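Desktop stapler

A desktop stapler is a hand-pressed device for joining sheets of paper with a thin wire staple. It stands on a desk or table and is worked by pushing down on the upper arm. Most are long and narrow, with a hinge at one end and the working end at the other.

Parts

The main parts are the base, the magazine and the upper arm. The base rests on the table and carries the anvil, a small metal plate that bends the legs of the staple inwards. The magazine is a channel that holds the staples in a strip. A pusher keeps the strip pressed towards the front. The outer casing may be plastic or painted metal, while the working parts are usually steel - often plated to resist rust. 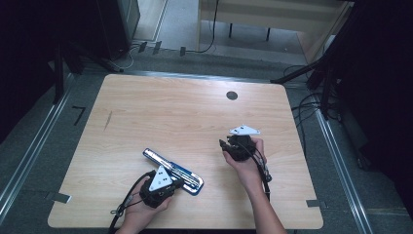
A blue and silver stapler-like item on a light wooden table.

Loading

Two ways of loading are common. In a top-loading stapler the arm is swung back and the strip is laid in the channel from above. In a front-loading one, the magazine slides out on a rail. Staples are sold in strips and must match the size the maker gives, as the wrong size is a frequent cause of jams.

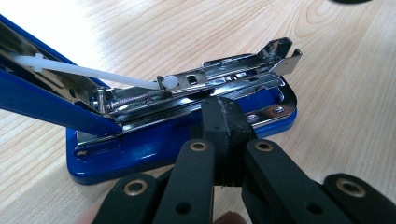 The pusher does its work out of sight when the stapler is closed. It may be driven by a spring, a rod or both, and it should move along the channel without sticking. With the upper arm swung back, as on the blue stapler shown, the white plastic rod can be seen running down to a chrome follower block in the magazine. The anvil on this one is held to the base by two small screws. On some other models it can be turned to bend the legs outwards, giving a temporary hold known as pinning.

Care

Jammed staples are removed with the magazine open, using a thin flat tool - never a fingertip. Paper dust can be brushed out of the channel. Oil is seldom needed and may mark the paper.

See also: Staple remover; Hole punch; Paper clip

Shared 55 times | 6 comments
Contact | © Kerkach Reference | Back to top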